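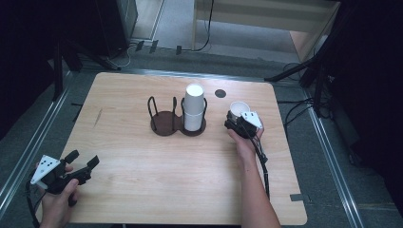 How often should the finger pads on a hand-held gripper be cleaned?

At the start of every session, and again whenever the pads have touched anything sticky, dusty or greasy. A lint-free cloth dampened with plain water is enough for daily cleaning.

Workshop Tips: Care of the Hand-Held Gripper Pair
Skedalcombe Equipment Library, Tatura
Sheet 1487. Revised 18 June 2025.

This sheet applies to the paired grippers issued with Table Kit 27. Borrowers are asked to read it before the kit is unpacked and to keep it with the kit for the length of the loan.

Setting up the table

Place the table on level carpet or matting and press down on each corner in turn. A table that rocks should be corrected at the feet. Folded card under a leg is not acceptable, as it works loose during use.

Small household items suit the first practice run. Plain white cups and a wire cup holder are recommended. The cups are light, they show dirty marks from the pads at once, and they can be stacked in the holder with one upside down on top of another. Glass and china should be left until both grippers have passed the checks below.

Clear the tabletop of tools before starting. Screws and hex keys have a habit of finding their way into the cable grommet.

Cleaning the pads

1. Unplug both grippers.
2. Open the jaws fully by hand. Do not pull on the linkage.
3. Wipe each pad from the base to the tip, turning the cloth between pads.
4. Allow the pads to dry in open air. Heat guns and hair dryers will lift the adhesive.
5. Close the jaws on a strip of clean paper and draw it out. Grey streaks mean that the wipe should be repeated.

Methylated spirits may be used for tape residue, applied to the cloth and never directly to the gripper. Kitchen spray cleaners leave a film and must not be used.

Replace pads in pairs. A new pad set against a worn one will hold a cup at a slight angle, and the fault is easily mistaken for a bent finger. Replacement pads are part 3501 in the Kermani catalogue held at the front desk.

Cables

Most repairs to this kit begin with the cable. Each cable should leave the gripper in an easy loop, with enough slack for the wrist to turn fully in both directions. Gather the spare length with a soft tie or clip. Hard plastic ties pulled tight will mark the outer sheath and, in time, break the conductors inside.

Run floor cables behind the table where possible and tape them down wherever people walk. Use cloth tape, and lift it slowly at a low angle when packing up. Residue on carpet comes away with warm water and a little dish soap.

Plates and screws

Check the screws on the side plates weekly. Finger-tight plus a quarter turn is sufficient. The plates will crack at the holes if forced, and a cracked plate is charged to the borrower. Thread-locking liquid is not to be used on any plastic part.

If the jaws feel stiff

Brush out the linkage with a dry, soft paintbrush. Carpet fibre is the usual cause. If the jaws are still stiff, apply one drop of Teder light oil to each pivot, work the jaws by hand and wipe off whatever comes out. Keep oil well away from the pads.

A gripper that clicks, or that closes on one side before the other, should be tagged and returned. Borrowers should not open the body.

Packing away

Coil each cable separately in loops the width of a dinner plate. Store the grippers with the jaws slightly open so that the pads do not take a set. Cups and holder should be washed, dried and packed in the lower tray.

Faults are to be written on the card inside the lid. For spare parts or advice, call extension 1209 during opening hours.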